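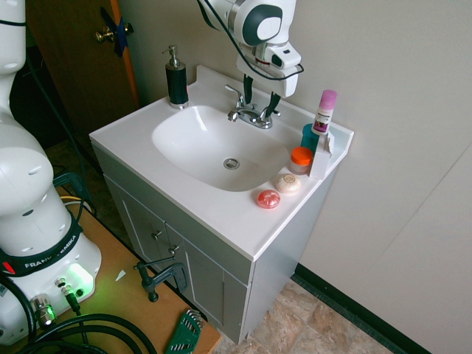 Clearing the counter is the part of this guide people skip, and I get it, because you want to go straight to the wiping. Please don't! Cleaning around your stuff leaves a ring under every single thing, and on a glossy white top you'll see those rings from the hallway. I used to say "just push it all to one side," which is more or less where the tube with the pink cap, the little orange-lidded jar and the two round soap bars have ended up, over on the right. That's fine as a halfway stop while you do the left half, but sooner or later everything has to come off.

## Section 6: Resetting the vanity top

This section covers the one-piece tops we put in the Cletuvville units, the kind where the basin and the counter are all one surface with a raised backsplash. If you're in one of the Haslam units with a separate bowl, most of this still works, but read the note about the rim at the end first.

### What you'll want nearby

- Two soft cloths (old T-shirts are great)
- A bowl of warm water with a squirt of dish soap
- An old toothbrush
- A tray or a towel to park your toiletries on
- Baking soda, if the basin has gone dull

I keep all of this in a bucket under the sink, behind the left-hand door, and it has saved me so many trips to the kitchen.

### Clearing and wiping

1. Lay the towel on the floor or on a closed toilet lid. Move the toiletries onto it, starting from the front edge so you don't knock anything over reaching for the back.
2. Lift the soap dispenser with one hand under the bottom. Don't pick it up by the pump. I've done it, the collar unscrewed, and I spent the next half hour chasing hand soap across the floor.
3. Wipe the bottoms of the bottles and jars before they go anywhere. A bar of soap gets a quick swipe too, if it's been sitting in a puddle.
4. Wet a cloth, wring it out well, and go along the backsplash first. Do the back edge, then the side edge, then the corner where they meet.
5. Wipe the flat counter toward the bowl so the crumbs and hair and whatever else end up in the basin.
6. Pick the hair out of the basin before you run any water. (Gross, I know. A dry tissue makes it easier.)

> **Caution:** No scouring powder, no green scrubby pads, no steel wool. The shine is only on the surface, and once you've scratched it, it stays scratched. My neighbor went at a toothpaste spot with 2,000 grit sandpaper because a video told him to, and now he has a matte patch shaped like Ohio.

### The faucet and the drain

Ours is a single-lever faucet on the back deck, and the dirty bit is always the strip behind it, where you can't get a cloth in flat.

7. Run the damp toothbrush around the base of the faucet, all the way around the back. Go slowly or you'll flick gray water onto the wall.
8. Fold a cloth into a long strip, slide it behind the faucet, and pull it from side to side like you're drying your back after a shower. So satisfying!
9. Wipe the lever and the underside of the spout. Look up under there once in a while, even if you have to crouch. That's where the crusty stuff grows.
10. If you've got white mineral buildup on the spout, wrap it in a cloth dampened with half vinegar, half water. Leave it for 7 minutes, then rinse it really well.
11. Brush around the chrome ring of the drain, then rinse the bowl from the top down.
12. Dry all the metal with the second cloth. You can skip drying the basin if you're in a hurry, but do the chrome.

> **Caution:** Never use vinegar and bleach on the same day in the same sink. Pick one. I don't use bleach on these tops at all.

**Note on dull basins:** Mix baking soda with enough water to make a loose paste, rub it on lightly with your fingers, and rinse. You shouldn't need any muscle. If it doesn't come clean after two goes, stop and call Everaldo Quintana at the Grornimow office, who has the polish for it and would much rather hear from you early.

### Putting things back

Let the counter dry before you load it up again. I usually clean mine in the evening and leave everything on the towel until I've brushed my teeth.

13. Put the dispenser back first. A back corner is a good home for it, out of elbow range but still an easy reach with wet hands.
14. Group the tall things at the back and the short things in front.
15. Give soap bars a dish if you have one. Bare soap on a glossy top turns to glue, and red or dark soap can leave a tint if you let it sit there wet for weeks.
16. Take anything you haven't touched since March and put it in the cabinet, or toss it.

**Note on the cabinet doors:** Wipe the recessed panels while your cloth is still damp. Dust and drips collect on the little ledge at the bottom of each one. Use the knobs to open the doors instead of hooking your fingers over the top, which leaves greasy marks on light gray paint.

**Note on the rim (Haslam units only):** Your bowl has a bead of sealant around it. Use the toothbrush gently there, and don't pick at loose bits. If you see a gap, write it on the Reltelen repair sheet and keep water off that side until somebody's been out to redo it. The new bead needs a full night to set before you use the sink.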